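The cupboard by the window

Our office has a low cupboard with a pale oak sort of finish, and for as long as I have worked here it has been where things go to be forgotten. It isn't big enough to be called storage and it isn't handsome enough to be called furniture. It is the right height for leaning on while you wait for a meeting to start, and I suspect that is why it has survived two office moves while better cupboards have not.

In May I was asked to sort it out. The request came by email and used the word "ownership", and I now know that this is how you get given a cupboard.

I should explain what we do, although it won't help much. We are the bit of Bramerari that sends out sample packs, which means our paperwork is mostly made of small objects: swatches, clips, sticky labels, little cards with holes in them. A job called Plistus finished last winter and left behind 300 printed cards with the wrong phone number on. They couldn't be used and they couldn't, according to the last person to own the cupboard, be thrown away, because the backs were blank. I have written my shopping on the back of a Plistus card every week since. At this rate I shall be through them when I retire.

The rest of the contents had settled in layers. At the top was the present day, meaning biscuits. Under that were several envelopes of a size no letter has ever been. Below the envelopes was the Girard material, and anyone who was here for Girard will know why I shut the door again and went for a cup of tea.

My first plan was folders. I am fond of a folder. I spent an afternoon making a set of them, with tabs, and stood them up on the shelf, where they leaned to the left, then leaned further, and by four o'clock were lying down like a family on a beach. Folders need to be packed tightly or propped, and swatches are fat at one end. You can't argue with a swatch.

The second plan was boxes. There were blue plastic ones going spare in the post room and I took as many as I could carry without being asked about it. I tried them with the lids on and with the lids off. Lids on is better for dust and for conscience, because whatever is in there looks decided. Lids off is better for actual people, who will not lift a lid to put something away if there is a flat surface within reach.

And there is always a flat surface within reach. The top of the cupboard is long and smooth and faces everybody who comes in, and it attracts mugs in the way that a lawn attracts other people's cats. I made a rule that nothing lives on the top. I then broke it myself, the same morning, with a stapler.

The key was another matter. These cupboards lock, and for years they have been locked by the last person to leave and unlocked by the first person to need an envelope, with the key travelling in between by way of coat pockets. My view is that a cupboard full of swatches doesn't need defending. My view was noted -- that was the word used -- and the locks stayed.

So: boxes in, a door open, and a go at getting everything back where it belonged.
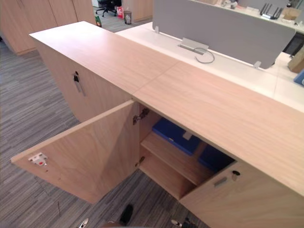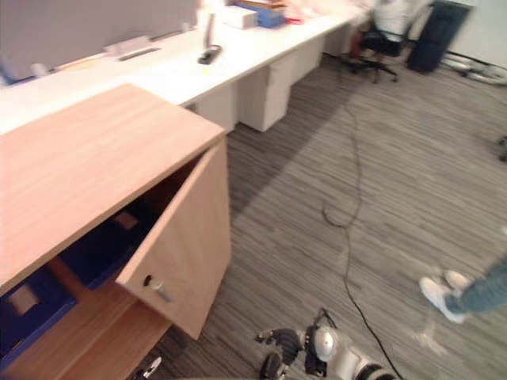 Blue on pale wood, and I stand by the combination.
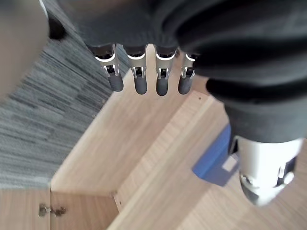
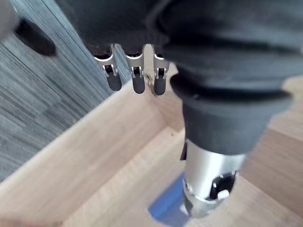

Should you label the box or the shelf?

Label the box. Shelves stay put while boxes wander, and a label that travels with its contents will still be right when the box turns up in the wrong cupboard. Put it on the short side if that is the side facing out, and write what's inside in the words people use when they're asking for it. I had one marked "Sundry fixings" for a fortnight and people kept coming to ask me where the clips were.

I did also try labelling the shelf, for completeness. The shelf label said "Boxes". It stayed up for a while as a sort of monument.

The labels themselves came from a roll of 500 that I bought in a fit of optimism. The roll was from Starkum, who supply our stationery and seem to believe we are a much larger firm than we are. You can't buy 30 labels from Starkum. You can buy 500, or you can go without, and so for some weeks I labelled everything that stood still. My ruler says RULER. The drawer where I keep the labels says LABELS, and I have to say I've used it more than once.

A word on sizes, for anyone about to do the same. Measure the inside of the cupboard with the door open and then measure the gap you can actually get a box through, which is a different and more disappointing number. Hinges stick in further than you think. I had a lovely deep box picked out that would have fitted beautifully if it could have been built inside the cupboard, like a ship in a bottle. It has gone under my desk and holds my outdoor shoes.

Measure the height as well, and allow for a hand. A box that just clears the shelf above is a box you have to tip to get out, and tipping a box of swatches is how you come to be on the carpet at half past five, peeling sample squares off your knees. Leave enough room to get your fingers over the rim. It looks wasteful and you will be glad of it.

Then there is the question of what goes where. I put the things we use daily on the upper level and the things we use once a year underneath. This was sensible for exactly as long as it took me to remember that the cupboard is low, so that even the upper level involves a bend. Daily bending has been mentioned. I have suggested that people who don't care for it could take several clips at a time, and I understand that this has been received as a tone.

The Girard material I dealt with by going through it properly, on the floor, with the door shut and a packet of ginger nuts. Most of it was duplicates. There was a letter about parking. There was a very good pair of scissors that I had accused at least two departments of stealing, and I'd like it recorded here that I have apologised to one of them. What was left went into a single box, with the lid on, at the back, and if anybody wants it they know where it is and are welcome to it.

I did count the cards, by the way. I thought that while I was about it I might as well know how many Plistus cards were left after a winter of shopping lists, and having been told there were 300 to begin with I was expecting a smaller number. There were 508. Either the printer was generous or there was a second box I'd never met, and I don't care to look into it. They have been given a blue box to themselves, and if you work in the building and need something to write on, please come and see me. Bring a bag.

As for the tidy cupboard, it has lasted reasonably well. The boxes come out and, for the most part, they go back in. Someone has put a plant on the top, which I am choosing to treat as a separate issue from the mugs, and last week a lid went missing and came back with toast crumbs on it. The biscuits have their own box now, unlabelled, and it took the rest of the office under an hour to find it.

I've since had another email. There is a taller cupboard along the wall, apparently, and it wants an owner too.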